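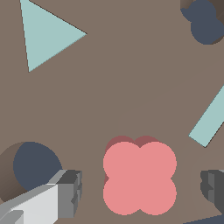 DILLUVSTEAD, 6 August 2026 -- Lirier will open its first paint shop in town in January, with 277 colors and no plans to name any of them after a dessert. The range runs from a taupe-brown to a pale mint-turquoise and a dark slate-blue, all sold under those names. "My last kitchen was Whispered Custard," said founder Vaughn Kincaid. "It was yellow." The first 100 customers get a free brush -- one each, please.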